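Tirkura Agent Bios

A small set of short biographies of residential real estate agents, with notes on the neighborhoods each agent says they cover.

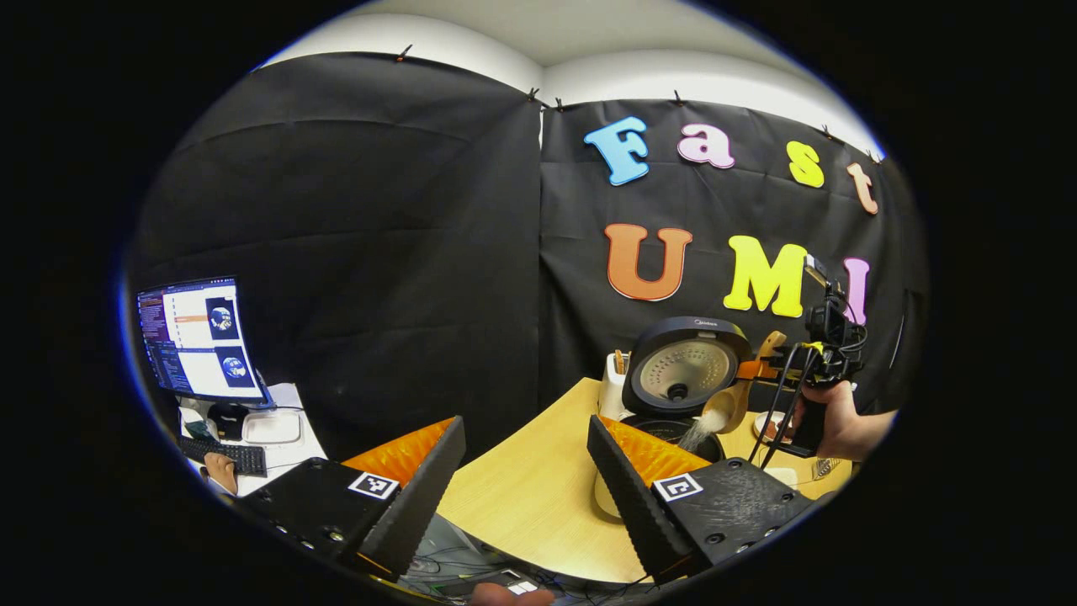

The bios were written by the agents themselves or by the marketing staff in their offices, and were collected with permission from four brokerages. The set is meant for people working on name matching, place name extraction, and duplicate profile detection. It is too small to train a language model on, and we would ask you not to try.

Maintainer: Bleddyn Gronow
Current version: 2
Status: maintained, slow to change

What is in it

There are 300 bios in the release. Each one is a single plain text file, named by the record ID and nothing else. Alongside the text there is one table, profiles.csv, with a row for each bio. The table has 7 columns:

record_id: a short string, stable across versions
office: the brokerage code (TIR, FUS, EBE or HUK)
home_area: the neighborhood the agent says they live in, if any
work_areas: the neighborhoods the agent says they work in, separated by semicolons
years_claimed: years in the business, only where the bio gives a number
has_social: yes or no, whether the bio points to a social media account
edited: yes or no, whether we changed anything in the text besides names

An empty cell means the bio did not say. It does not mean zero. An earlier draft used 0 in years_claimed for agents who left it out, and a few people averaged over it before we noticed.

Where the bios come from

Tirkura is the largest contributor and the set carries its name. Its bios follow a house style, usually with a first paragraph about where the agent grew up and a second about past work. Many of its agents came from teaching, theater or retail, and the bios spend a lot of words on that.

Fustau bios are shorter and mostly about sales. They tend to list buildings by name. We replaced building names with a placeholder, [BUILDING], when the building was small enough that naming it would point to one agent.

Eberhard sent us its bios as scanned pages from a printed brochure. The text was typed up again by hand. Line breaks in the brochure were removed, but odd capital letters were kept, so you will see "Licensed Real Estate Salesperson" in the middle of a sentence and also "licensed Real estate salesperson" in the next one.

Hukeck bios were written in the third person by one copywriter, and it shows. If you are testing author clustering, expect nearly everything from HUK to land in the same place. That is correct.

How names were handled

All agent names were replaced before release. The replacement names keep the rough shape of the originals: a one-word first name stays one word, a hyphenated last name stays hyphenated, a nickname in quotes stays in quotes. Names of spouses, children and pets were handled the same way. Pets were a late addition. It was pointed out to us that an unusual dog name plus a neighborhood is enough to find a person with any search engine.

Social media handles were cut out and replaced with [HANDLE]. Follower counts, where an agent had boasted of them, were replaced with [COUNT]. We did not keep the original values and can't supply them.

Phone numbers, license numbers and email addresses were removed completely, along with the sentence around them when nothing else was left in it. Those records have edited set to yes.

Neighborhood names

Neighborhood names are real and were left as written. This is the part of the data most people want, and also the messiest. Agents do not agree on boundaries. The same few blocks show up under two or three names depending on which one sounds more expensive that season. We did not merge these. If a bio says "Upper Eastside," the text file says "Upper Eastside," and the work_areas column has the usual spelling.

Some agents list a whole borough or county. Those go into work_areas as given. Phrases like "all over the city" or "wherever my clients need me" are left out of the column.

home_area is filled only when the bio is plain about it. "Calls Brooklyn home" counts. "Loves Brooklyn" does not. "Having moved from Astoria" goes into neither column, though you could argue for it, and one of our two annotators did.

Annotation

The columns were filled in by 2 annotators working apart from each other, who then met on Wednesday afternoons to settle the differences. Most disagreements were over home_area and nearly all the rest over years_claimed, where bios say things like "over a decade" or "since her twenties." We leave the cell blank for those. The notes from the meetings are in notes/decisions.txt. They are not tidy, but the record IDs in them are right.

Known problems

A handful of agents moved from Fustau to Hukeck and appear under both offices with different bios. The record IDs do not tell you this. A list of the pairs is in notes/moved.txt, so drop one of each pair if you need every record to be a different person.

Three of the Eberhard bios end in the middle of a thought because the brochure page was trimmed. We left them alone.

Curly quotes and straight quotes are mixed. All files are UTF-8.

The bios are advertising. Claims about sales, rankings and awards were not checked, and nothing in the set should be used to judge how good an agent is at the job.

Please don't

Try to work out who the agents are. Use the bios to write profiles for agents who don't exist and post them on listing sites. Contact the brokerages about the data; they have asked that questions come to the maintainer.

Changes since the first version

Blank cells replace the zeros in years_claimed.
Pet names are now replaced.
The has_social column is new.
Bios from agents who asked to be taken out are gone, and their record IDs will not be used again.

Taking a bio out

Any agent who recognizes their own bio can ask to have it removed, with no reason needed. Write to the maintainer with the record ID, or with a line from the text if you don't have the ID. Removals go into the next version, and the current download is pulled until that is ready.

License

Free for research and teaching. For anything else, ask first. If you publish something that uses the set, give the name and the version number.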